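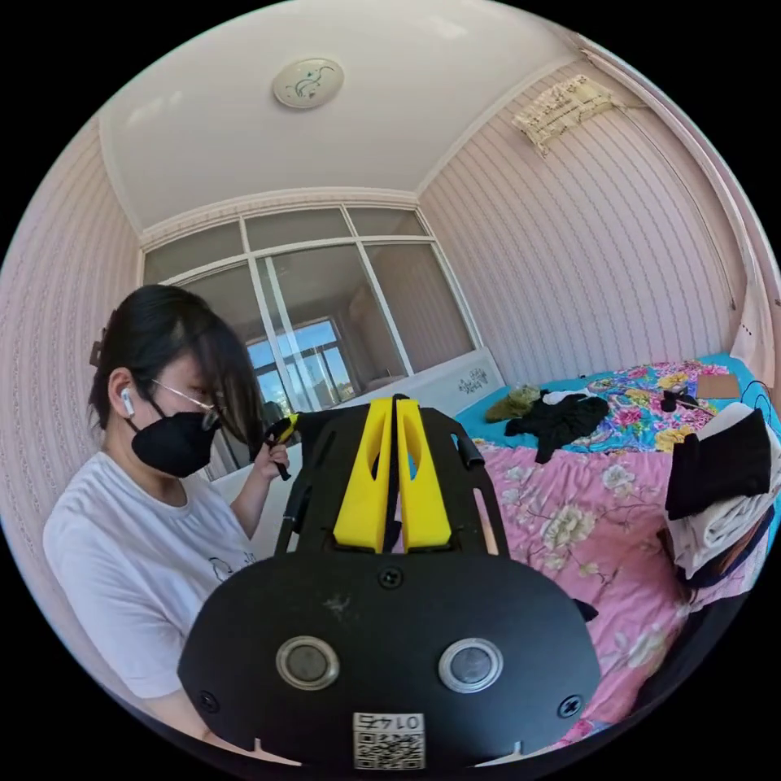

I have been folding black clothes on a bed for most of my adult life, and I'm still bad at it. Every March I swear I'll get the closet sorted before the heat comes, and every year it's already hot and I'm standing over a mountain of knits wondering which one is the cardigan. The bedroom doesn't help. It's small, the bed takes up a huge share of it, and so the bed is the folding table, the sorting table and (for a few tense hours) the place where everything I own goes to be judged. What I do have is light. The big window with the white frames brings in so much of it that even against all that pale pink wallpaper, with its wavy little stripes, I can tell my blacks from my navys. Anyone who has worn one of each to a wedding knows what that's worth.

I got serious about this after a dinner at Zineb Soliman's place in Flundham. I'd gone looking for the bathroom, opened the wrong door and found her linen closet. Reader, I stood there. The towels had edges! The sweaters looked like a stack of library books. When I came back to the table and confessed, her brother Mahmoud rolled his eyes and said she'd been like that since they were kids, and that he'd once been sent back upstairs over a pair of socks.

Zineb offered to teach me. I said yes before dessert.

## Start with the bed

Her first rule is that the bed gets made before anything lands on it. I used to skip this, and I used to lose things in the sheets, so fine, she wins. Pull the quilt smooth all the way to the corners. Mine is pink with pale blossoms and thin brown branches, and I'd worried a print that busy would make it harder to see what I was doing. With dark clothes it's the opposite. A black sleeve on pink flowers shows you its whole outline, and you can see right away when it's twisted.

Then one piece at a time, laid flat. I can't stress this enough, mainly because I ignored it for weeks. I'd been holding things under my chin and folding in midair like my mother did, and my mother had longer arms. Flat on the bed, sleeves out, hands swept from the middle toward the hems. It takes maybe 2 breaths.

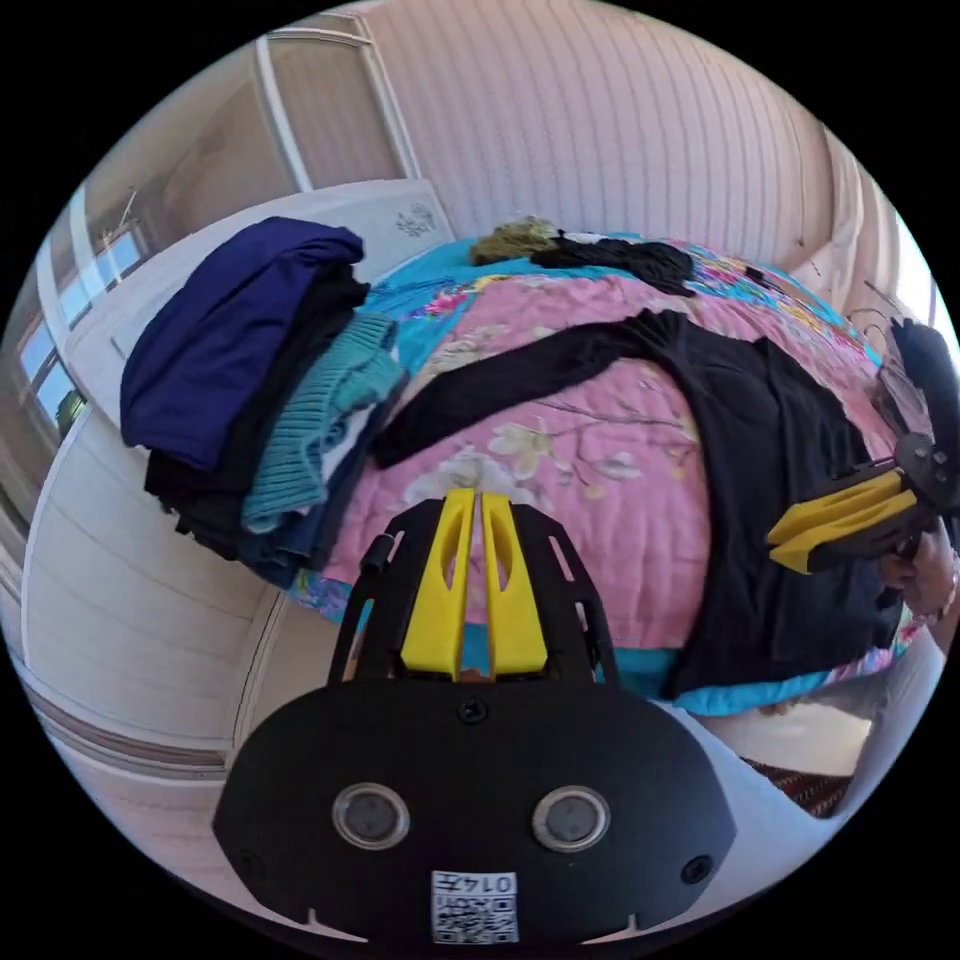

*Sleeve out, body flat, and a folded stack with the navy sweater on top and the denim at the bottom.*

## The stack

I had strong opinions about stacks until I talked to Clyde Pennington, who ran the knitwear floor at Maddocks back when department stores had knitwear floors. He figures he folded 400 sweaters in a good week. Clyde builds from the heavy end. Denim goes down first, the thin stuff in the middle, and whatever you care about most goes on top where nothing can squash it. He also puts a color in there somewhere on purpose. "A black pile is a hole," he told me. "You put your hand in and you don't know what's coming out."

So now a bit of teal rib goes in the middle of mine, sticking out a little, as a kind of bookmark. It's not tidy by Zineb's standards. She noticed it on her next visit and said nothing, very loudly.

Clyde's limit is 4 sweaters to a shelf stack. I go over that all the time. The tall white wardrobe has the height for it and I have no self-control, but he's right that the bottom one always comes out with a crease you could mail a letter in.

## Long, dark and floppy

Now, the hard stuff. Anything black and drapey seems to have no top and no bottom. You pick it up and it slumps. Leave it in a heap by the pillows and it looks like a sleeping cat.

For these I went to Reda Cherkaoui, who does alterations behind the Rikeo market and has very little patience for me. She doesn't start with folding at all. She takes one end, takes the other, and draws the thing out until it quits arguing — then she looks for the straight edge, and that's the edge she trusts. The rest of the fold follows from there. If you've got a soft knit, she says, go easy, you're finding its shape and you don't want to give it a new one.

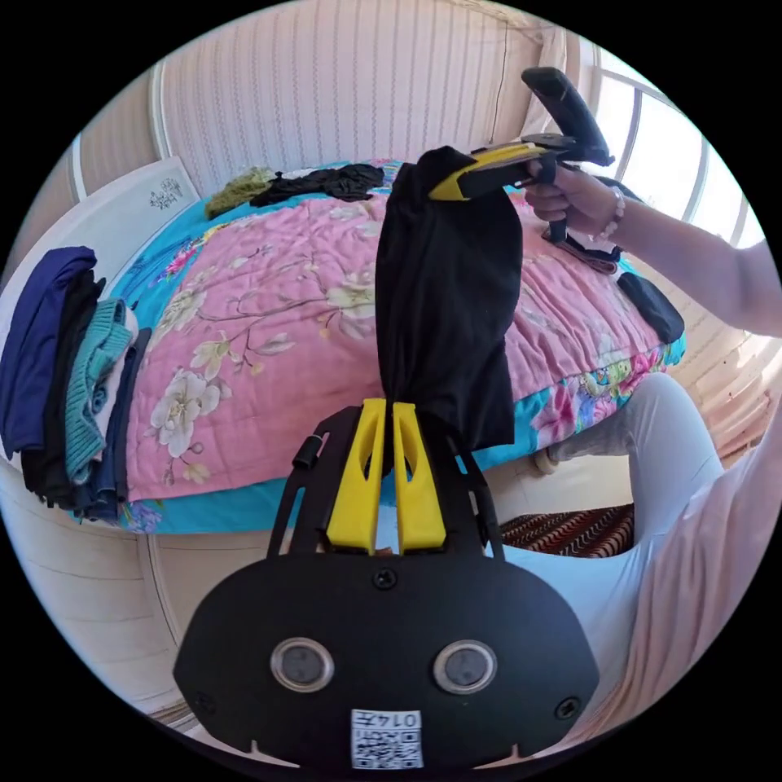
*Black fabric drawn out between its two ends, with the straight edge hanging free.*

I've been doing it her way since spring, sitting by the bed with one knee up, which Reda would also object to. It's slower. I like it more than I expected to. There's a moment when the bunching opens up into long soft folds and you finally know what you're holding. Usually it's the cardigan.

## What I've quit buying

I did try the gear. I had a Harketti folding board for a while, a big hinged plastic thing, and it made beautiful T-shirts and then had nowhere to live. It was under the bed, it was behind the door, and now it's at Sherif Metwally's house, where I'm told his sons use it as a ramp for toy cars.

The rest of my equipment is a flat quilt and daylight. I do roughly half the closet in an afternoon, stop when the light goes off the wall, and pick it up again the next day. The winter scarves are still in a bag in the hall. I'll get to them.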